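Sevim Yazıcı started recording cable work in January, after two years of recording nothing but folding and stacking. The project is called Takia, and its aim is a policy that can handle patch cables at a network rack without a person steering the arms. So far it has 1981 recorded attempts to learn from. She teleoperated most of them herself.

"People ask for the success rate first," she says. "I would sooner talk about how the attempts were collected. If I always start with the cable in the same spot, I get a nice number and a policy that only knows that spot."

Her sessions run 80 attempts at most. After that her hands get lazy, she says, and the lazy habits go into the data with everything else. She stops, exports, and watches a sample at double speed before she lets any of it into the training set.
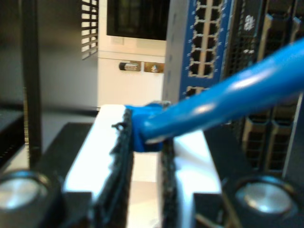
The grasp gets most of her attention. Holding a plug too far back lets it tip when it meets the port, and holding it too far forward leaves the fingers in the way. "There is a band of a few millimeters that works. I don't try to hit the middle of it every time. I want the edges in there too, and I want the model to see me fix a bad one."

Those fixes were thrown out at first. Her former colleagues at Prastska had a rule that an episode with a regrasp was a failed episode, and she carried the rule over without thinking much about it. The first policy trained that way would miss a port and then keep pushing. She went back through the discards, kept over 60 of them, and trained again. "It began to back off and try again. Not always. But it had never done that before."
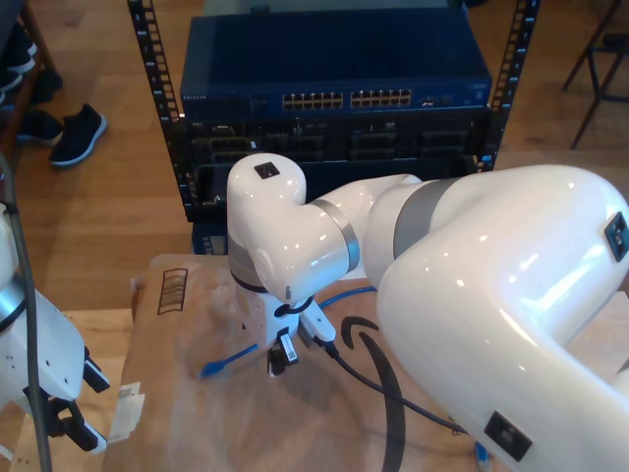
Labels are the slow part. Each attempt gets a start time, an end time, a port and a short sentence saying what was done. Yazıcı writes the sentences herself and tries not to use the same wording twice in a row. She has asked Steditz, the company that stores the recordings, for a better way to mark the moment of contact — at present she scrubs back and forth until she finds it.

She is also wary of tidying up. An early batch was done on a bare surface with one cable in reach, and the policy fell apart when a second one was added.

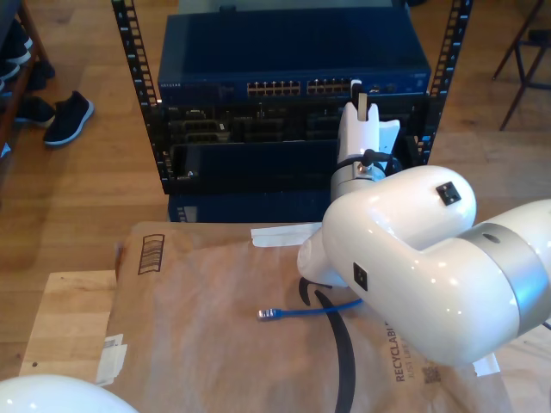

Background clutter is now part of her plan for every session, and she changes it between batches. She doesn't want the arm to learn that a certain patch of color means a cable is near. A shipping package with a big printed logo under the blue cable is fine with her, and so are shoes over to the left of the rack. "If a logo can throw it off, I want to find out now," she says.

The next batch, number 2058 on her list of planned variations, swaps in a stiffer cable. Le Roux, a second group using the same arms, has offered to record half of it with their own operators. Yazıcı said yes, on the condition that they keep their bad grasps.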